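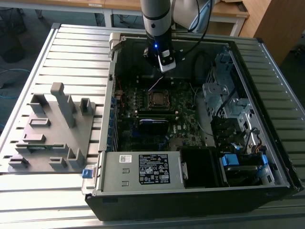

Fig. 1. Dell tower, open, on the slotted table. Processor socket empty.

Vokevcombe Workshop, Refurbishment Bench
Notebook entry, 14 Apr 2021
Entered by: Poonam Tripathi
Read by: Wanda Oyelaran

Subject: Dell desktop tower, ticket 1547. Condition of the interior, parts position, and plan for return to service.

Background

The tower was received in March with the Teshome office lot. The intake sheet gives the fault as "no display, fans run, no beep." The sheet does not say whether the unit was ever opened at the office. The lot was accepted on the understanding that machines of this class would be returned in working order with the original case and power supply where possible, and that any board not worth repairing would be reported before money was spent on it.

Ticket 1547 was placed behind the two Bidosex orders and was not reached until this week.

Condition of the interior

Side panel off, case on its side. The motherboard is a dark green Dell board with the maker's logo printed toward the lower right. The processor socket is empty and its metal retention frame is on the board. I have no record of a processor arriving with this unit. The parts drawer log for March has no entry against 1547 either. I have asked Teshome whether they kept it. Until they answer, the ticket should be read as "processor not supplied," and the intake sheet has been corrected to match. The original fault text was left in place and initialed.

I would draw attention to the fault description once more. "Fans run, no beep" is consistent with a board that has no processor in it. It is possible that the unit was stripped at the office first and reported as faulty afterward. If so, there may be nothing wrong with the board at all. No conclusion is recorded on this point until a known good processor has been fitted.

The memory slots are black and run in a row just below the socket. Below them is a black part with a blue-and-white strip on top. I have not identified it with certainty. It could be a heatsink or a module of some kind. It is not to be pulled or pried until the service manual for this board has been found. Wanda believes there is a printed copy in the Garkel binder.

Expansion slot covers are in a column along the rear frame, with blue and dark metal brackets. Red wires run close to the corner of the board by the covers. These are to be traced to both ends before anything is moved, and the route drawn in the margin of this notebook. On the last tower of this general type the wires in that area were put back over a slot bracket and were pinched when the panel went on. That cost us an afternoon.

Power supply

Silver unit at the bottom of the case, label and barcode sticker facing up. There is a blue plastic release tab at the rear end. The tab should be worked by hand only. Please do not use a screwdriver on it. Replacement tabs have not been easy to get, and the one fitted to the Bidosex machine had to be taken from scrap.

The rating is to be copied from the label into the ticket before the supply goes to the load tester. I had intended to do this today but the tester was in use until late in the day. The supply stays in the case for now.

Drive cage

Silver metal with perforated sides and bent brackets, on the side of the case away from the expansion slots. Black cables are threaded through it. Before the cage is unfastened, each cable should be tagged at the point where it enters and again where it leaves. Paper tags are acceptable. Masking tape is not, as it leaves gum on the jacket and the customer has complained of this before.

The drive status field on the ticket was left blank at intake. It is to be filled in once the cage has been examined properly. If a drive is found, it goes to the locked cabinet under the usual data form and does not remain at the bench overnight.

Plan of work

1. Trace and sketch the red wires. Tag the cables at the drive cage.
2. Locate the service manual in the Garkel binder. Identify the part with the blue-and-white strip.
3. Copy the power supply rating. Load test, 8 hours, result to be entered on this page.
4. Inspect the socket contacts under the magnifier. Any bent contact is to be noted by position and shown to Wanda before correction is attempted.
5. Fit the test processor and one known good memory module. Power up on the bench supply first, then on the machine's own supply if step 3 is passed.
6. If the board starts, quote Teshome for a processor. If it does not, quote for a board and wait for written approval.

The socket must not be left exposed between sessions. The plastic covers are in the second drawer, beside the spare retention screws. If none is left in the drawer, use a clean antistatic bag laid over the board and write this on the ticket.

Cost

The approved limit for a machine in this lot is 186 dollars in parts. A used processor of the right kind should fall well inside that figure. A replacement board and processor together may not. I would recommend that we do not order anything until step 5 has been completed, even if Teshome asks for a delivery date in the meantime.

Notes from the bench

The slotted table is convenient for this work, but small screws go through it. A tray is to be placed under the case side of the table and checked at the end of each session. The magnetic dish was returned to the shelf without being emptied. The screws in it are not from 1547 and have been bagged separately as unknown.

The static strap at position 4 failed its check this morning and has been tagged out. Use the strap from the neighboring position until a new one is issued. The check sheet has been signed.

Added later, W. Oyelaran: Binder located. The Garkel manual covers a similar board but the slot layout in the drawing differs from this one. It should not be relied upon for step 2. I will request the correct manual and attach it to the ticket. Steps 1, 3 and 4 may proceed without it. Agreed on holding all orders.

Added later, P. Tripathi: Noted. Teshome has acknowledged the question about the processor and will search their storeroom. Load test booked for the next free session.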